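**Brokbridge has four films lined up. Do we believe any of it?**

**macarena_q**
So the trades say Leire Figueroa has signed for four pictures in a row with Brokbridge, first one shooting in April. Everybody in the other thread is calling it a comeback. I've been reading "four picture deal" stories since I was in high school and I can count the fourth pictures on no hands.

**plaketti_fan**
You're being harsh. *Bianchini* opened on 1,042 screens and held well the second week. That's a real hit for a courtroom drama.

**macarena_q**
It opened on 1,042 and was on 430 by week three. I liked the movie! But "held well" is the studio talking.

**AymanM**
Week three is when everyone loses screens. What bugs me is the director. Sotomayor hasn't finished a film on schedule yet, and now she's supposed to do two of the four?
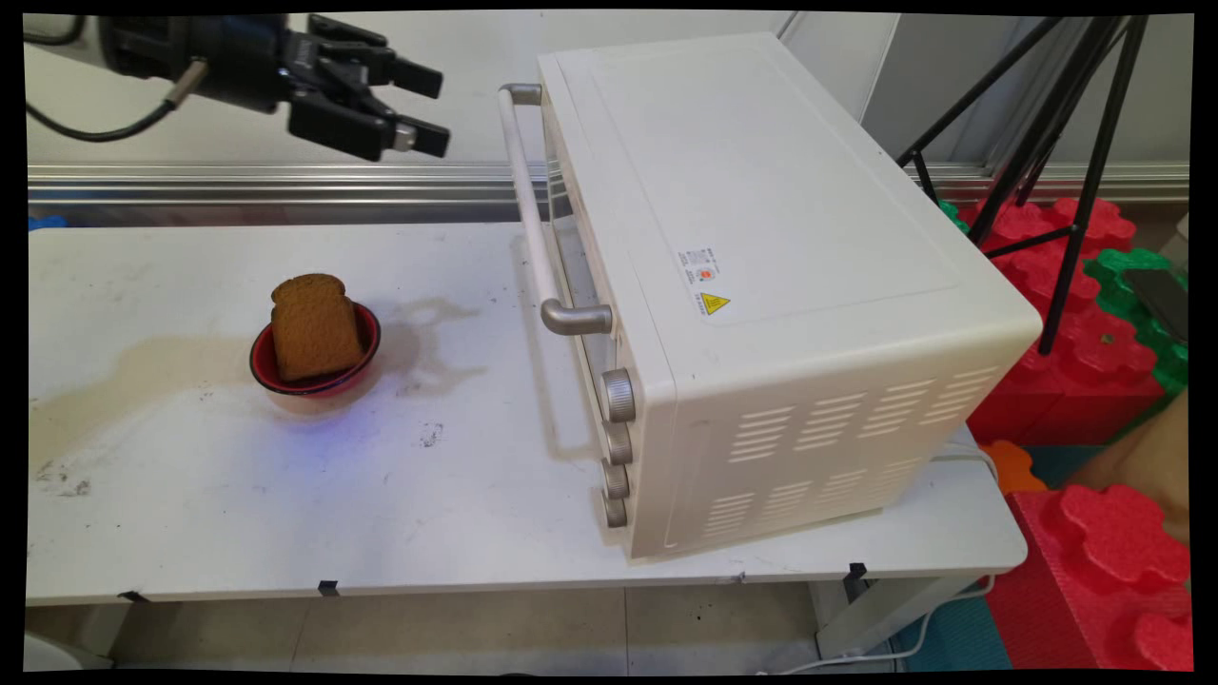 Also the second script is a remake of *Pruloveck*, which was fine the first time and didn't make a dime. Who is asking for that?

**plaketti_fan**
Me, I'm asking for it. Figueroa in the Barreto part would be great casting.

**noname505**
> Figueroa in the Barreto part

She's 41 and the character is a college kid in the original. They'd have to rewrite the whole thing.

**plaketti_fan**
Then they rewrite it – it's a remake, that's allowed.

**AymanM**
Has anyone seen a source besides her own agency? Every article I found quotes the same two lines.

**macarena_q**
No. I'll believe film one when there's a trailer, and I'm not holding my breath for two.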